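Trelline 室内定位与三维测绘服务常见问题

本页汇总了客户在选型、安装和日常使用中提得较多的问题。合同条款以双方签署的文本为准,本页内容每季度更新一次,最近一次更新在九月。

一、基本情况

Trelline 是什么系统?

Trelline 是一套用于建筑物内部的定位和测绘系统,由顶装传感器、现场网关和管理后台三部分组成。传感器采集距离数据,网关负责拼接和去重,后台输出平面图、楼层模型和人车流动统计。它主要用在仓库、换乘大厅、医院门诊区和中型厂房。

Trelline 和 Relska 是什么关系?

Relska 是后台软件的名称,Trelline 是整套系统的名称。早期合同里两个名字混用过,现在硬件型号一律以 Trelline 开头,软件版本一律以 Relska 开头。报修时请同时提供两者,硬件型号在传感器背面标签上,软件版本在后台右下角。

可以只买软件,接我们自己的传感器吗?

可以,但有条件。Relska 能接收标准点云格式,每秒帧率不低于十帧,时间戳必须统一到同一台时钟源。满足这些条件的第三方设备,我们提供接入文档,不提供现场调试。如果需要现场调试,按人天另行报价。

和普通监控摄像头有什么不同?

监控摄像头输出的是画面,Trelline 输出的是空间中的点和物体的位置。系统不记录人脸,不记录衣着颜色,也不保存可供回放的视频。客户如果需要回放,要另外保留原有的监控系统,两者可以并行安装,互不影响。

二、测量精度与范围

定位精度是多少?

在安装高度和间距符合要求的前提下,静止物体的位置误差在三厘米以内,步行速度的移动目标在十厘米以内。叉车等速度较快的目标误差会更大,具体数值取决于速度和遮挡情况,验收时会按现场实测结果写进报告。

单个传感器能覆盖多大面积?

标准型在六米安装高度下覆盖200平方米左右。层高低于三米时,覆盖面积会明显缩小,需要增加数量。货架区不能按空旷面积估算,过道每个转角都要有至少两个传感器能够看到。

一套网关最多接多少个传感器?

一台网关最多接29个。超过这个数量要增加第二台网关,并在后台里把两台网关设为同一站点。跨网关的目标编号由 Relska 自动衔接,不需要人工处理。交接区应当有不少于两米的重叠。

玻璃、镜面和黑色物体会不会影响测量?

会有影响。透明玻璃可能被穿透,系统会把玻璃后面的物体当成室内物体;镜面会产生虚像;吸光材料返回的信号弱,表面可能出现空洞。安装前的勘查会把这些位置标出来,在后台里画成屏蔽区或者修正面。后来新装的玻璃隔断需要客户主动告知。

室外能用吗?

标准型不能。带顶棚的装卸月台可以用,条件是阳光不会直射到传感器的接收窗口。完全露天的场地请询问 Dogar 系列,Dogar 的外壳密封等级更高,抗强光能力也不同,但精度比标准型低一档。

烟雾、粉尘和水汽呢?

少量粉尘没有问题。粉尘较重的车间,接收窗口要按月擦拭。持续有蒸汽的区域,例如清洗间和后厨,不建议安装,数据会时断时续,后台的告警也会过多。

三、安装与标定

从签约到上线需要多长时间?

一般场地四到六周。其中勘查两天,出图一周,备货两到三周,安装和标定三到五天。需要高空作业车或者夜间施工的场地要加时间,这部分由客户方的物业审批进度决定。

勘查时客户要准备什么?

请准备最新的平面图、吊顶或者桁架的高度、弱电间的位置和可用的网络端口数量。平面图最好是可编辑格式,扫描件也能用,但出图时间会多两三天。如果平面图和现场不一致,以现场测量为准。

传感器怎么供电?

标准型走网线供电,不需要另外拉电源。网线长度不能超过一百米,超过时中间要加交换机。Dogar 系列功率较大,需要单独供电,电源箱由客户方的电工安装,我们提供接线图。

标定需要停业吗?

粗标定不需要,精标定需要场地在两小时内没有人员走动。多数客户安排在晚上十点以后。精标定期间照明可以关闭,不影响结果。标定完成后,工程师会用标准靶板在现场抽测若干点,并把结果附在验收报告里。
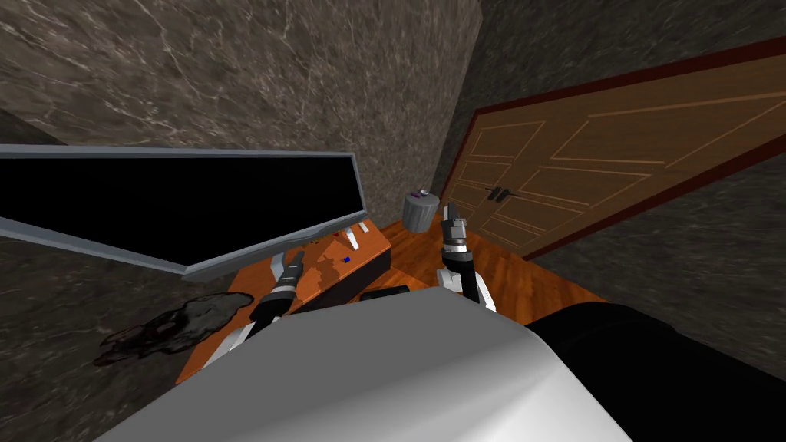 货架移动之后要不要重新标定?

传感器本身没有动过,就不用重新标定,只需在后台更新楼层模型。更新时点击“重新扫描背景”,选一个人少的时段,扫描大概持续二十分钟。传感器被碰歪或者拆下重装过,必须重新做精标定。

怎么知道传感器被碰歪了?

后台每天凌晨三点做一次自检,把当前的固定结构和标定时的记录对比。偏差超过阈值时,对应的传感器会变成橙色,并向登记的邮箱发一封通知。偏差过大时,该传感器的数据会自动退出拼接,等待处理。

四、数据与接口

数据存放在哪里?

原始点云只在网关里保留七十二小时,到期自动覆盖。轨迹和统计数据存放在客户指定的位置,可以是客户自己的服务器,也可以是 Salldale 机房。选择 Salldale 的客户,合同附件里会写明机柜区域和备份周期。

数据能不能导出?

能。统计表可以导出为表格文件,楼层模型可以导出为常用的三维格式,轨迹数据通过接口获取。导出没有次数限制,但一次请求最多返回1000条轨迹,超过时请按时间分段读取。

接口调用有没有频率限制?

有。默认每分钟六十次,超过后返回繁忙代码,等一分钟自动恢复。需要更高频率的客户可以改用推送方式,由网关主动把数据发到指定地址,延迟也会更低。

系统时间和我们仓储软件的时间对不上怎么办?

先检查网关的时钟源设置。出厂默认使用公共时钟源,场地不通外网时,网关会用自身时钟,几周后会出现明显偏差。正确做法是在内网指定一台时钟服务器,并让仓储软件也使用同一台。

轨迹数据算不算个人信息?

轨迹数据本身只有编号、时间和坐标,编号在目标离开场地后作废,再次进入会得到新编号。如果客户把轨迹和门禁记录、工牌记录关联起来,关联后的数据就可能涉及个人信息,需要客户按照当地规定自行告知和管理。我们的标准合同不包含这类关联服务。

能不能在断网时继续工作?

能。网关断开外网后照常采集和拼接,统计结果暂存在本地,恢复连接后自动补传。断网期间后台页面看不到实时数据,可以在内网用浏览器直接访问网关地址查看。

五、后台使用

一个账号可以几个人同时登录吗?

不可以,后登录的会把先登录的顶掉。每个站点默认包含十个账号,分管理员、操作员和只读三种。账号数量不够时可以增加,只读账号不收费。

热力图和现场感受不一样,是数据错了吗?

多数情况是统计方式的问题。热力图默认按停留时间着色,一个人站半小时和三十个人各站一分钟,颜色是一样的。想看经过人数,请把统计方式切换为“通过次数”。切换后如果仍然不一致,请截图并附上时间段提交工单。

为什么同一个人被计算了两次?

常见原因是遮挡。目标被柱子、货架或者大件货物挡住超过五秒,系统会认为目标消失,再次出现时给新编号。可以在后台把保持时间调长,调得太长又会把不同的人接成一条轨迹,建议不超过十二秒。遮挡严重的位置应当补装传感器。

后台出现错误代码697是什么意思?

表示网关收到的数据帧顺序混乱,通常和交换机有关。请先确认传感器网段没有和办公网段混用,再重启对应端口。重启后十分钟内代码没有消失,请提交工单,并附上交换机型号。

可以设置禁入区域报警吗?

可以。在平面图上画出区域,选择生效时段和目标类型,再填写通知方式。报警只作为提示,不能代替安全光幕、急停按钮等安全装置。设备防护请使用有相应认证的产品。

六、费用与售后

费用怎么计算?

硬件按数量一次性收费,软件按站点和年度收费,安装费根据勘查结果报价。第一年的软件费用包含在首次合同里。从第二年起,未续费的站点可以继续本地采集和导出历史数据,但不能使用后台的统计功能,也收不到版本更新。

硬件保修多长时间?

标准型三年,Dogar 系列两年。保修期内非人为损坏免费更换,往返运费由我们承担。撞击、进水、私自拆开外壳不在保修范围内。更换后的传感器沿用原来的保修期,不重新计算。

报修之后多久有人处理?

工作日提交的工单四小时内回复,周末提交的在下周一处理。需要上门的,省会城市两个工作日内到场,其他地区按交通情况安排。签了驻场或者加急服务的客户,以附件里的时限为准。

软件更新会不会影响正常使用?

更新在客户设定的时段进行,默认是星期二凌晨。更新过程中网关会中断采集五分钟左右,轨迹编号会重新分配。大版本更新前两周,管理员会收到邮件,可以选择推迟一次,最长推迟三十天。

可以先试用吗?

可以申请试点。试点面积不超过两个防火分区,周期六周,收取安装费和运费,不收软件费。试点结束后决定采购的,安装费从合同金额中扣除;不采购的,由我们派人拆除并取回设备,顶面的安装孔由客户自行修补。

搬迁时设备能一起搬走吗?

能。拆卸前请先在后台导出配置文件,新场地需要重新勘查、出图和标定,旧的楼层模型不能沿用。搬迁服务单独报价,请至少提前一个月提出。

工单里应该写哪些内容?

站点名称、硬件型号、Relska 版本、问题出现的时间段,以及当时场地内有没有施工或者调整布局。有截图请一并上传。只写“数据不准”的工单会被退回补充,处理时间从补充完整后开始计算。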